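Home Tickets My Bags Returns Contact

Ticket: Front pocket zipper on taupe quilted backpack sticks - still open

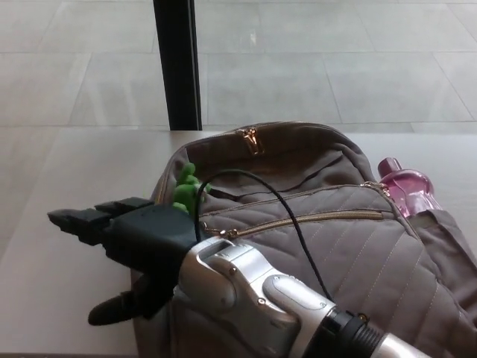
Opened by: Jui-lin Siu
Shop: Kostlow
Date: 13/02/2024

The long zipper across the front pocket catches near the right end, just where the track starts to curve. The top zipper runs fine. I bought the bag in September and the pocket has been like this for weeks. Before anyone sends me the care sheet again, I have read it. It says to "avoid overfilling." The pocket had a bus card and a pack of tissues in it.

Reply from Unik (bag support)
Thanks for writing in. Please empty the front pocket, lay the bag on its back on a table and run the zipper 12 times from end to end. Let us know whether it catches in the same place each time.

Jui-lin Siu
Done, with the bag flat and the pocket empty. It caught on 9 of the 12 passes, always going right. Going left it never caught. I don't see how running a bad zipper over and over is meant to fix it, but there are your numbers.

Reply from Unik
That helps. Two more things to try. First, take out the water bottle, as a full side pocket can pull the front panel tight. Second, rub a little Vollura zipper wax along the teeth and try again.

Jui-lin Siu
I doubted the bottle had anything to do with it, so I tested that by itself first.

Bottle out, no wax: 12 passes, 8 catches.
Bottle in, wax on: 12 passes, 5 catches.
Bottle out, wax on: 12 passes, 5 catches.

So the bottle makes next to no difference and I would like it dropped from the list. The wax does something, but I waxed a suitcase zipper once and it was back to sticking after 2 trips, so I am not calling this fixed. It also left a dull smear on the fabric under the track. It wiped off with a damp cloth.

Reply from Tam (repairs)
Taking this over from Unik. Could you check the lining behind the curve? On quilted fronts a loose fold can get drawn in under the slider. Hold the fabric flat with one hand while you pull with the other.

Jui-lin Siu
Held flat, 12 passes, 1 catch. That is the first suggestion that has made sense. There is a bit of lining behind the curve that I can pinch between two fingers, and I can't do the same at the left end. I would still want to see it hold with things in the pocket, and I am not going to use two hands every time I need my bus card.

Reply from Tam
Agreed. We can stitch the lining down, no charge. Please empty the bag before mailing it. Turnaround is 13 days.

Jui-lin Siu
The last shop told me a week and took a month, so I will believe 13 days when the bag is back. Send the label. Please leave the ticket open until I have tried the pocket myself.

Status: Waiting for customer to ship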